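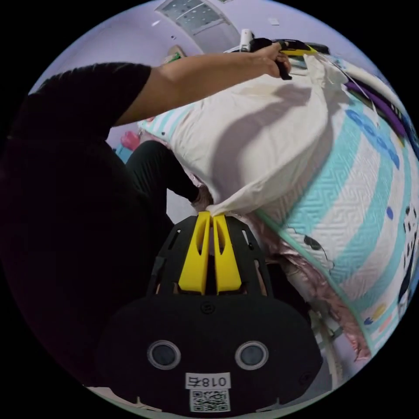 28/10/2021

Went through the equipment list again after breakfast. The November order has to go in soon and the total still comes out too high. Shengli Xu wants one page with the prices on it and no long explanations, so I spent most of the morning cutting.

Grippers first. We have been doing the bedding work with hand-held pairs, one in each hand, and pillows are hard on the fingers. You pinch a corner, pull, and all the load goes on the tips. I put down 3 spare sets of fingers. Julero quoted 1746 for two complete new grippers with lenses fitted, shipping not included. Gela is cheaper but won't sell the fingers separately, so every broken finger would mean a whole new unit. I am leaning toward Julero.

Then the arm. Prurotness sent their lease terms yesterday. The monthly price is fair, but they want 13 months minimum and we only have money promised for a year. I wrote back and asked if they would take twelve. If they say no, the arm waits and we carry on by hand through the winter. That would not be a disaster. Most of what we need right now is more beds, more pillows, more kinds of cover. Plain white sheets are easy. Quilts with stripes and animals all over them are the ones I want more of, and the slippery fabrics too.

Called Butkienė about used bedding. She has a storeroom full from the guesthouse and will let it go for 100, pillows included, if we pick it up ourselves. Put that on the list right away. Need to ask who can drive.

Things I took off: the second laptop, the rolling cart, the big monitor. Things I forgot and added back: batteries, storage cards, a better charger. The cards go faster than I planned for, so I doubled them.

Still missing a line for repairs. Last year we had none and it came out of the travel money. Will ask Shengli tomorrow what he can live with, then send it.

Wrists sore. Bed early.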